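Section 2: Settling Your Tank Before the Fish Go In

Welcome back, and well done for getting the tank level and the stand firm, which for most people is the fiddliest part of the whole business. From here on it's mostly patience (and a fair bit of carrying water about, I'm afraid). The steps are written for the Lustura 200, which holds 200 litres, but they'll do just as well for its smaller sister if you scale the amounts down.

Before you start, please check that the heater and the filter are both unplugged. They stay that way until step 6.

1. Rinse the sand in a clean bucket, a few handfuls at a time, swirling it with your hand until the water pours off nearly clear. Don't use soap, not even a drop. A little cloudiness is fine and will go by itself.

2. Spread the sand gently over the base and slope it up slightly towards the back. Bottom-dwelling fish love to sift through it, so keep it fine and leave out anything with sharp edges.

3. Put your wood and stones in now, while you can still reach everything with dry sleeves! Press heavy stones right down on to the glass mat, so that a digging fish can't undermine them later.

4. Lay a saucer on the sand and pour the water on to it slowly. Stop when the tank is half full.

5. Plant the tall plants at the back and the short ones in front, then carry on filling to the line marked inside the rim. Add the dechlorinator at the dose printed on its bottle, measured for the whole tank.

6. Check that the heater is fully under water, wait half an hour, and then plug in the heater and the filter. Leave a drip loop in each cable, so that any stray water falls from the lowest point of the cable and doesn't run into the socket.

CAUTION: Always unplug the heater before you lower the water level. A hot heater in open air can crack.

7. Feed the filter with a bottled ammonia source and test every couple of days. You're waiting for ammonia and nitrite both to read nought within a day of dosing. It can take over 8 weeks, and a cold room will make it slower still, so do put the kettle on and try not to fret.

8. Change most of the water, bring the temperature back up, and add your first small group of fish.

Note: If the nitrite reading sticks, don't empty the tank and begin again. Skip the ammonia for a few days and test once more.
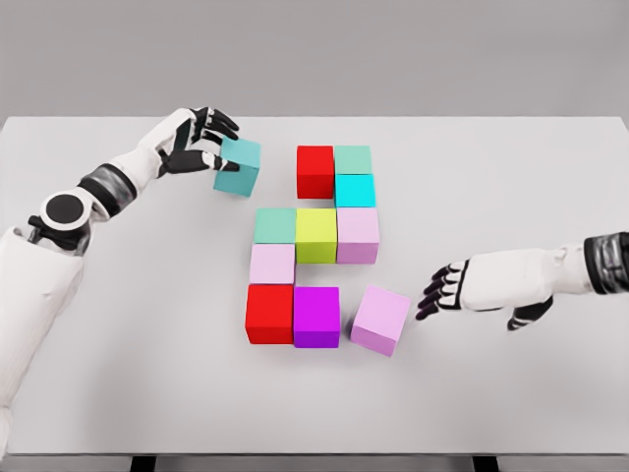

Written by Kieran Conneely
Checked by Shu-fen Yeh
Last updated Tuesday, October 1, 2024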